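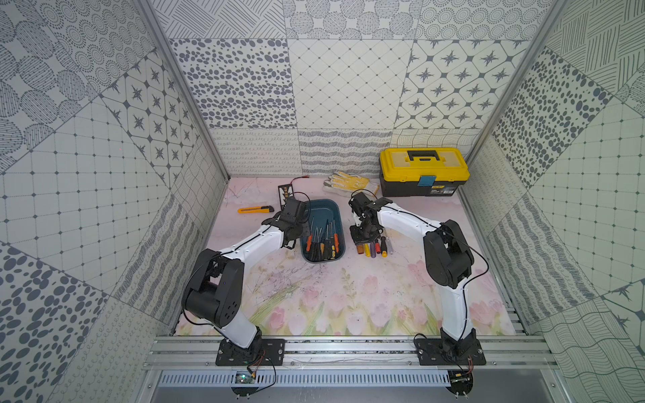 The two-arm cell in our main lab, set up for tool sorting.

About Braneo

Braneo writes control and planning software for robot arms that work in pairs. The company was started by Tharushi Khondokar and Gitau Wanyama, who had spent years maintaining motion code for other people's machines and wanted one stack they could keep in order. We work out of a rented unit on Fletton Road.

Our main product is Curkar, a planner that gives both arms a single shared schedule. It checks every path for collisions between the arms before either one moves. The current release ships with 1178 regression tests, and all of them run before a change is merged.
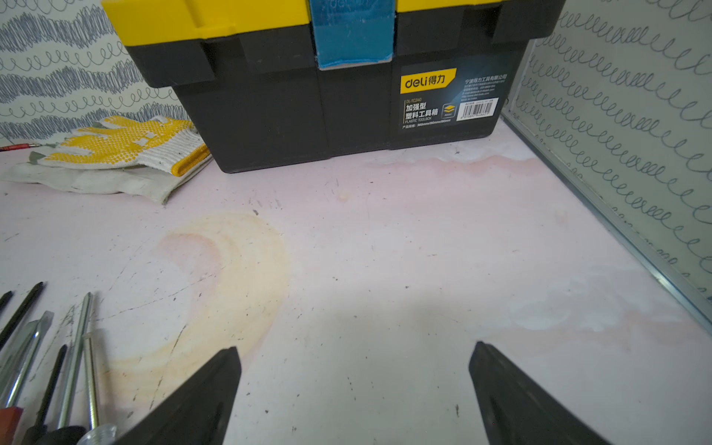 Wrist camera view of the toolbox and gloves.

Perception is handled by a second package, Besnard. It takes images from the wrist cameras and passes object poses to the planner. Iker Iglesias leads that work. Long, thin, shiny objects are still the hardest case for us, and a lot of our time goes into them.

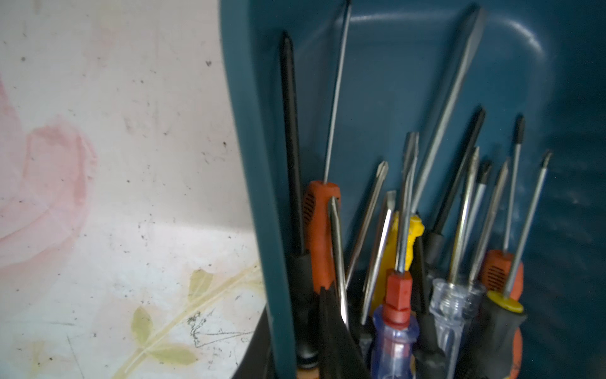 Gayan Weerasinghe looks after the logging and replay tools. Any run can be stepped through later with the camera images, joint positions and planner decisions side by side. We use this daily, and customers get the same tools we do.

For licenses and support, write to Debashish Miah through the contact form. Please include your arm model and controller version.

Page updated August 2, 2022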